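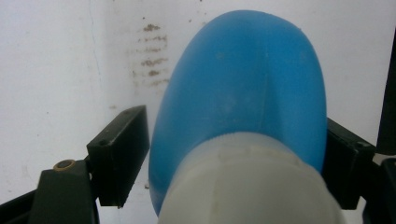 3 março 2020
Por Violeta Daza

Imprimir | Enviar por e-mail

Chibuzor Shehu recebe-me na lavandaria do prédio com um pedido: que não encoste o casaco à prateleira do meio. «É a dos azuis», diz. «Pingam sempre para o lado onde está a visita.»

A lavandaria fica na cave do Bretton, um edifício de apartamentos com entrada por uma rua e saída, para quem conhece a porta, por outra. Tem quatro máquinas, uma tábua de engomar com opinião própria e uma parede inteira de frascos de plástico. Detergentes, amaciadores, lixívias, coisas para nódoas e coisas para tirar o cheiro das coisas para nódoas. Shehu trata desta parede há seis anos. Antes trabalhava num armazém da Stavby, onde também arrumava frascos, mas por referência e com um scanner na mão. «Lá os frascos não tinham dono. Aqui cada um tem um dono e meio.»

O dono e meio explica-se depressa. Um morador compra um frasco, outro gasta-o. Durante anos o sistema funcionou à base de marcador preto e de desconfiança: nomes escritos no rótulo, riscos ao nível do líquido, uma vez um cabelo colado com fita-cola entre a tampa e o frasco, à maneira dos filmes de espiões. «O cabelo era meu», admite Shehu, sem sinal de arrependimento. «Desapareceu a fita, desapareceu o cabelo e desapareceu metade do detergente. Fiquei sem saber qual me ofendeu mais.»

Foi então que propôs a compra em conjunto. Todos pagam o mesmo, o detergente vem em bidão e os frascos vazios voltam a encher-se, uns atrás dos outros, até ao fim dos seus dias. Os rótulos saem com água quente e paciência. Ficam as cores, e é pelas cores que se orienta a parede: azul para o detergente da roupa, branco para o amaciador, verde para o chão. O amarelo está reservado. Pergunto para quê. «Ainda não decidi, mas é bom ter margem.»

Pego num dos azuis, autorizada, e ele corrige-me logo a mão. Pelo corpo, nunca pela tampa. A tampa é, para Shehu, o capítulo principal da matéria, e aquele em que os moradores mais reprovam. Serve de fecho e serve de medida, e dessa acumulação de cargos nascem quase todos os problemas da cave. Quem mede na tampa e volta a enroscá-la sem a passar por água deixa um fio de detergente a descer pela rosca. O fio seca. A pessoa seguinte não consegue abrir, faz força, abre de repente e entorna. «E depois vem ter comigo a dizer que o frasco é mau. O frasco é óptimo. Foi desenhado por alguém que sabia que as pessoas têm as mãos molhadas. Por isso é que as tampas têm aquelas estrias. Já passou o dedo por uma? Passe. É agradável.»

Passei. É razoavelmente agradável.

A teoria das tampas não é aceite por todos. Hyun-seo Hwang mora no terceiro andar e entra a meio da conversa com um cesto de toalhas, a tempo de ouvir a palavra «estrias». «Outra vez?», pergunta. Hwang é partidária do copo medidor à parte, posição que Shehu considera um retrocesso. Houve um copo medidor, em tempos. Vivia em cima da segunda máquina e caía para trás dela a cada centrifugação. «Está lá agora», diz ele. «Estão lá dois.»

«Porque ninguém quer arrastar a máquina», diz ela.

«Porque ninguém quer um copo.»

Hwang põe as toalhas a lavar e mede o detergente a olho, directamente do frasco para a gaveta, a olhar para ele enquanto o faz. Shehu vira-se para a parede e alinha um branco que já estava alinhado.

Quando ela sobe, pergunto-lhe pelas quantidades. É assunto em que se torna quase solene. No princípio pôs um papel na parede a pedir 100 mililitros por máquina cheia. Achou depois que era de mais, a roupa saía áspera e a espuma ficava a olhar para as pessoas pela porta de vidro. Foi baixando o número no papel sem avisar, com corrector, até que In-ho Jin, do rés-do-chão, deu pelas camadas e as raspou com uma moeda para ver o que havia por baixo. Seguiu-se uma reunião. «Chamaram-me autoritário», conta. «Por causa de sabão.»

Jin, que encontro mais tarde no átrio, lembra-se da reunião de outra maneira. «Durou duas horas e meia e ele levou gráficos. Eu só queria saber se podia pôr mais um bocadinho nas meias.» Podia? «Ficou para a reunião seguinte.»

O enchimento faz-se uma vez por mês, com um funil e uma toalha velha no chão. Shehu gosta de estar sozinho. Põe primeiro os frascos vazios de pé, destapados, e deixa-os arejar durante a manhã; enxagua só os que mudaram de função, porque encher detergente sobre restos de detergente nunca fez mal a um lençol. As tampas vão todas para uma bacia com água morna. Com uma escova de dentes, limpa-lhes a rosca por dentro. Depois seca-as de boca para baixo sobre uma grelha de forno que, segundo ele, veio com o apartamento e não servia em forno nenhum.

Não enche até cima. Deixa dois dedos livres no gargalo, e reclama de quem confunde isso com avareza. «Um frasco cheio até cima é um frasco que alguém vai entornar nos primeiros cinco minutos. Os dois dedos são para a falta de jeito. Estão incluídos no preço.»

O preço, já agora, é matéria de algum orgulho. O bidão vem da Flellby, uma drogaria por grosso que fica longe e fecha para almoço em horários que Shehu descreve como literários. Na última conta o prédio pagou 700 coroas pelo fornecimento completo e sobraram 2. Quis devolvê-las. Não houve acordo sobre a quem, e estão coladas com fita-cola por baixo do papel das quantidades. Essa fita-cola, até hoje, ninguém a tirou.

Nem tudo corre tão bem. Em Julho do ano passado Seon-mi Sun, que acabara de se mudar, encheu um azul com amaciador. Fê-lo de boa-fé, na sua casa anterior era assim. Durante três semanas o prédio lavou a roupa sem a lavar. «Andávamos todos muito macios», diz Shehu. «Muito macios e um bocado sujos.» Descobriu-se pelo cheiro, que não era o do costume, e por uma nódoa de café numa camisa de Jin que resistiu a três lavagens e saiu de cada uma mais perfumada.

Falo com Sun ao telefone. Já se ri da história, embora não da primeira vez que a contam num jantar. Foi ela que sugeriu, depois, escrever o conteúdo nos frascos. Shehu opôs-se: escrever era voltar ao marcador, e o marcador era voltar ao cabelo. Chegaram a um meio-termo. Nas prateleiras há agora etiquetas, nos frascos não. «O que quer dizer», observa Sun, «que está tudo certo enquanto ninguém mexer em nada.»

Antes de me ir embora pergunto-lhe quando é que um frasco chega ao fim. Ele hesita pela primeira vez. O critério oficial é a tampa: quando deixa de vedar, vai tudo para a reciclagem. O critério verdadeiro parece ser outro, porque debaixo da tábua de engomar há uma caixa de cartão com a palavra «Woo», o nome do gato de um antigo morador, e dentro dela há tampas soltas, lavadas, de todos os tamanhos.

«Às vezes estraga-se só o frasco», diz. «A tampa ainda dá.»

Dá para quê?

«Para outro frasco.» Empurra a caixa com o pé para debaixo da tábua. «Há uma senhora no segundo andar que compra detergente de 500 mililitros. São frascos muito pequenos, tampas muito fraquinhas. Ando a ver se a convenço.»

Lá em cima alguém chamou o elevador. Ele pediu-me que, ao sair, puxasse bem a porta, a outra, a que dá para a rua de trás, e foi ver das toalhas de Hwang, que tinham acabado e estavam, disse-me já de costas, com espuma a mais.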